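Unit 4 – Judging a desktop arm kit before you buy

These notes go with the lab on small robot arms. The kit under review is the Cekano, sold by Prins as a teaching package for schools and small shops. You will work with the simulated version first. The physical kit stays in the cabinet until the second half of the unit.

What comes in the package

The Cekano package has three parts: the arm with a two-finger gripper, the Sirside control software, and a set of ready-made scenes that load into the simulator. The license covers 15 seats. Prins also sells a service plan that adds replacement fingers and phone support. We did not buy the plan, so please do not call the support line with lab questions.

The software installs in roughly 12 minutes on the lab machines. Do this before class. If the program asks for a license server, type Grosside and leave the port field as it is.

The task scene

The scene used in this unit is a pick-and-place layout. It has a table, a gray block with the arm on top of it, a small numbered cube, and an open cardboard box toward the back of the table. The cube is to be picked up and put in the box. You may look at the scene from the room view or from the close view at the gripper. Use the room view to judge reach and clearance. Use the close view to judge how the fingers sit on the cube.
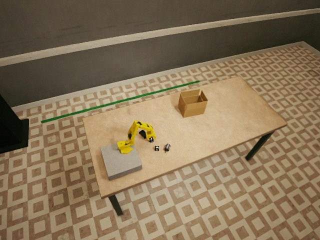
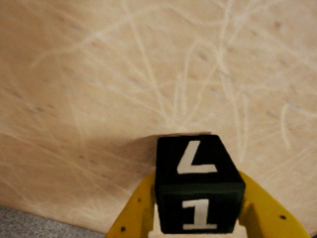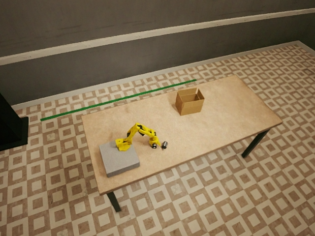

Figure 4.1. Task scene in the simulator. First and third: room view. Second: close view, cube between the fingers.

Points to check

Grip. In the close view, look at both fingers. They should meet opposite sides of the cube at about the same height. A grip that is too low can drag on the table during the lift. Write down which numbers are facing you, so that you can tell later if the cube has turned in the grip.

Reach. The box stands some way from the base. Move the arm to a point over the opening with the gripper empty and note the joint readings. If any joint is close to its limit, say so in your report – this matters more to a buyer than top speed does.

Clearance. The path must pass over the wall of the box. The default path in Sirside is a straight line between two points, and you will need to add a point above the box yourself.

Repeat runs. Run the task 60 times with the same start position, then 60 times with the start position set to random. The software saves each run as one line in a log file. Keep both files.

What the simulator does not tell you

The simulator uses a fixed value for friction between finger and cube. Real fingers wear. Prins gives a service interval of 300 hours for the finger pads, but the manual does not state the load used to get that figure. Treat it as a claim by the seller and mark it that way in your report.

Report

Two pages, plus the log files. Give the success count for each set of runs, list the failures by type (missed grip, dropped cube, hit the box), and end with a recommendation to buy, not buy, or ask the seller for more information. If you choose the last one, list the questions you would send.

Reports go to Busisiwe Magagula by noon on the last day of the unit in December. Late work needs a note from the lab office.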